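We use cookies to remember your preferences. Accept all | Manage settings

Sticky drawers, and what to do about them

My old kitchen table has a drawer underneath that sulks every year when the damp sets in, and for ages I simply tugged harder (please don't, I had the knob off in my hand!). What it wanted was a bit of candle. Take the drawer right out, turn it over and rub plain white wax along both runners, going back and forth until they feel slippery under your thumb. 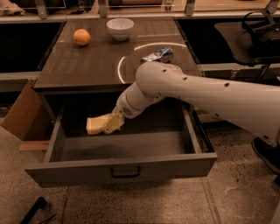
A wooden table drawer, pulled well out.

If wax doesn't cure it, look for shiny patches where the wood has been rubbing, and go over those lightly with 100 grit paper. Little and often, mind – you can't put it back on again. My neighbour Signe swears by dry soap, and it does work, though I find it goes gummy after a winter or two.

For a musty smell, leave a saucer of bicarbonate of soda inside for 7 days with the drawer shut, then wipe round with a barely damp cloth and let it air overnight before your tea towels go back in.

Get our household tips by email. Enter your address to sign up to the Purlow newsletter.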